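Term project report: grasp planning for wire harnesses (Zeter planner, version 2)

So our project was to get two arms to sort small wire harnesses and circuit boards between trays, and my half of it was the software that decides where to grab. Baltasar Carrasco did the arm control and I did perception and planning. I thought I had the easy part. I did not!

The first version in April treated a harness like any other blob. It found the outline, took the middle and sent the gripper there. Fine for a circuit board, pretty useless for a bundle of wires that bends back on itself, because the middle of a loop is mostly air. I spent a whole evening convinced the calibration was off before I drew the grasp point on the screen and saw it sitting in the hole.

Version 2 looks for the sleeve first. The harnesses we use have a short pale sleeve where the wires are gathered, and it's a much better thing to aim at than a wire tip. I labeled 1,327 crops from the wrist cameras by hand (never again) and kept 1,125 for training after throwing out the blurry ones. The planner, which we called Zeter, takes the sleeve position and the direction the wires leave it, then scores 6 candidate grasps and picks the one with the most clearance from the tray walls.
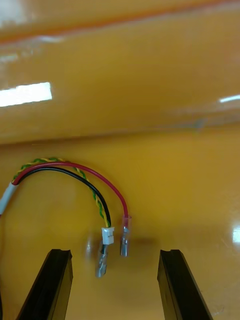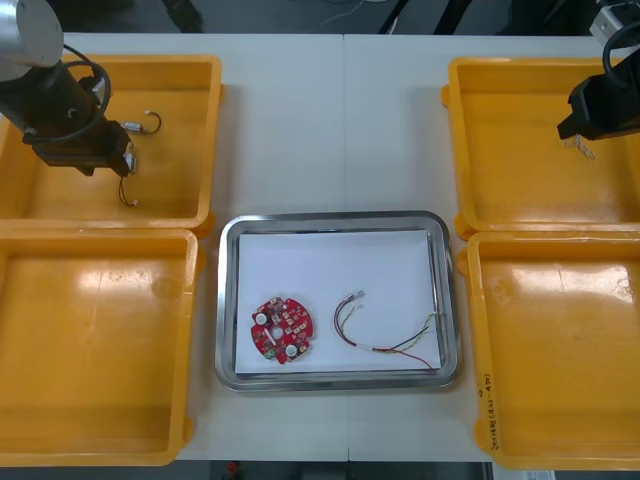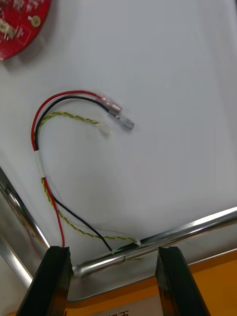
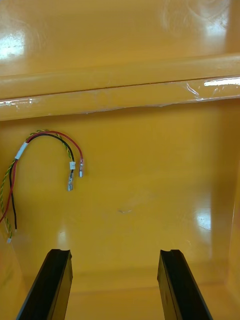 Wires turn up in all four views, and the yellow twisted in with the green was what my color filter kept eating.

Ignacio Núñez read my draft and wrote back that I should drop the color filter completely and let the network deal with it, and that scoring clearance before reachability was backwards anyway, since half the grasps with good clearance would get rejected by the arm later. He was right about the second part. I swapped the order and planning got noticeably quicker. The color filter I kept, but only as a fallback when the sleeve detector comes back with low confidence.

Glare is still a headache. On the shiny trays a bright reflection can look a lot like a white sleeve, and the detector will happily give me a grasp on a patch of light. I now compare two frames taken from slightly different wrist angles and drop anything that slides around between them. It helps, though it also drops real sleeves if the harness is swinging.

I logged 246 planning calls with the final settings and put the raw logs in the shared folder with the config file. If you rerun them, use the Travcombe branch, as main still has the old scoring order. Still to do: a proper release check after the gripper opens, and some way of telling the planner which end of the harness it's holding.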